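Jimoso Residential Services - Resident Support Desk
Ticket 565
Location: Galitden House, second floor, shared dining room
Category: Furnishings and small appliances
Priority: Normal
Opened: Feb 16, 2018
Assigned to: Lộc Hầu, Household Support
Status: Closed, with one follow-up item

Summary of request
Residents report that the glossy cover on the dining table is sticky along the side nearest the window and that paper napkins adhere to it. A second matter was added to the same request: the portable fan heater kept on the table switches off before the room is warm.

Information supplied by the requester
The table cover was put on new in April of last year. It is wiped after each meal with whatever product is at hand. The sticky area was first noticed after the Bremar spray cleaner replaced the earlier liquid soap. The heater is used for short periods in the morning. It stops without warning and will start again after a wait. No burning smell, smoke or tripped breaker has been reported.

Log

Entry 1 - Household Support
Request acknowledged. Residents were asked to stop using the spray cleaner on the table cover until the cause is known. Residents were also asked to leave the heater switched off and unplugged pending inspection.

Entry 2 - Household Support
Table cover inspected on site. The printed surface is intact, with no cracking or lifting of the pattern. The residue comes away on a damp cloth with a small amount of dish soap and returns after the spray cleaner is applied and left to dry. The instructions on the bottle call for a clear water rinse, and this step had not been carried out. The cover does not require replacement.

Entry 3 - Household Support
Test clean carried out on one corner:
Warm water and dish soap, left for 2 minutes.
Wiped with a soft cloth, then rinsed twice with clear water.
Dried by hand.
The corner was checked again after 30 minutes and a paper napkin did not adhere. The same method was then used on the remainder of the cover.

Entry 4 - Household Support
Heater inspected. The intake grille at the rear held a considerable amount of lint, which was removed with a dry brush. The plug and the full length of the cord were examined and no damage was found. The unit was then run on the floor, clear of the wall and the curtain, for 16 minutes and did not switch off. The earlier stoppages are consistent with the overheat cutoff acting as intended when air flow is restricted.

Entry 5 - Requester
The requester confirms that the table is no longer sticky and asks whether wet wipes may be used between meals. The requester also asks whether the heater may remain on the table.

Entry 6 - Household Support
Wet wipes are acceptable for crumbs and small spills, provided the surface is dried afterward. They are not a substitute for the weekly soap and water clean. The heater is not to be operated on the table. It may be stored there when it is unplugged and cool - the cord should be kept clear of the table edge. Items standing on the cover are to be lifted before cleaning, as residue had collected under them.

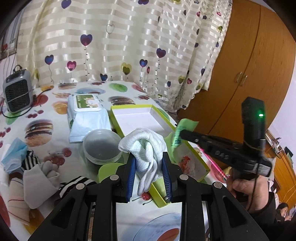 Attachment 1. Dining table, Galitden House: food-print cover, fan heater, wet wipes and round container.

Entry 7 - Household Support
The care sheet has been updated and a copy placed in the dining room binder. The spray cleaner has been moved to the utility closet and is to be used on tile only.

Follow-up item
Khổng Supply has been asked to quote for a low shelf on which the heater can be stored. The item remains open under Furnishings. All other matters on this ticket are closed.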